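About Us | Folding & Wardrobe Care

Hi, I'm Lihua Zeng, and I fold other people's clothes for a living. My business is called Rustano, it runs out of the ground floor of a house in Dostilville, and if you've found this page you probably have a closet you don't like opening. Welcome! You're in good company.

I started out doing alterations. People would bring me a coat with a missing button, all balled up in a grocery bag, and I'd end up spending more time getting it smooth than sewing on the button. After a while customers were asking me to come over and do the rest of the closet (one lady had 80 sweaters, and I still think about the turquoise ones). So I put the sewing machine in the corner, where it still gets used most weeks, and started taking closet jobs full time.

Sweaters are what I'm known for and what I like best. A hanger pulls a knit out at the shoulders, and a crammed drawer gives you creases across the chest that you'll be wearing all day. What I do takes a big flat surface, and in most homes the biggest one is the bed. I pull the blanket tight, lay the sweater out and work from there. A plaid or checked blanket is my favorite for this – you can line your edges up with the stripes and you never need a ruler.

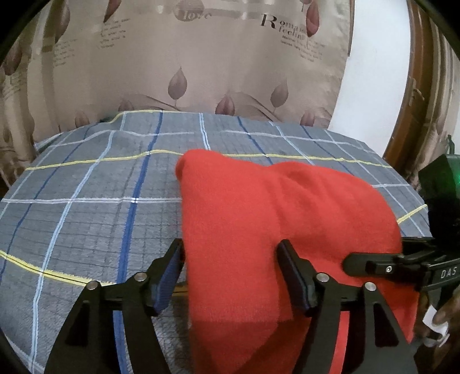 I charge by the visit and a visit runs some 15 minutes over more often than I'd like to admit, but I don't bill for the extra. Most bedrooms take one afternoon. I bring drawer dividers, cotton bags, a lint brush and a sweater comb, and I ask you to bring nothing except an opinion about what you still wear. I won't make you throw things out. If you want to keep the ski pullover from high school, we'll find it a good spot and move on.

We also run a small class, which Sarita Srivastava teaches with me. It's five people at a time, two hours, and you fold your own clothes. We used to hand out practice shirts and everybody got very good at folding practice shirts, and then went home to a pile of fuzzy things with sparkles on them and called me up! So bring the hard stuff. Bring the slippery blouse and the cardigan with the giant collar.

Since people ask before they book, this is more or less how we teach a dressy sweater:

Lay it face up first and look at the neckline. If there are rhinestones or beads, run a fingertip over them and see whether any feel shaky. Fix those before you fold.

Smooth the body from the middle out with your flat hand. Don't tug on the hem.

Turn it over, bring in one side, and lay the sleeve straight down along the body. Do the other side the same way. Then bring the hem up in thirds, or in half if your shelf is deep.

Anything with stones gets a piece of tissue or a clean pillowcase over the neck, so they don't catch on the knit stacked on top of it. The fluffier the yarn, the more it snags.

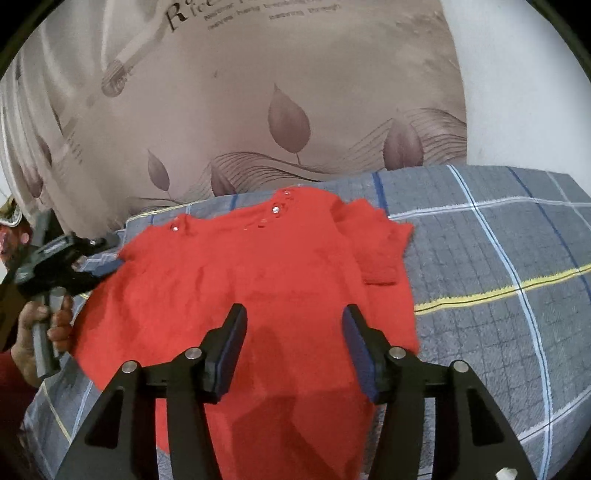

Gakach wrote to us after the December class to say that the sleeves had been the whole trouble all along, that every sweater in the house used to come off the shelf with one arm dangling, and that the pillowcase idea had already saved a beaded cardigan from a very expensive trip to the repair shop. There was a question in there too, about storing fuzzy knits with cedar. Yes, cedar is fine, just keep the blocks in a little bag so they don't rub.

We do gift visits, moving-day packing for clothes only (no dishes, please, I am terrible with dishes), and a spring and fall switchover where we swap your heavy and light things. Hodžić, the dry cleaner two doors down, takes in drop-offs for me when I'm out on a job. Just put your name on the bag.

You can leave a message any time at extension 2612. I call back in the evenings, usually with a cup of tea going, and I'm happy to talk sweaters for as long as you are.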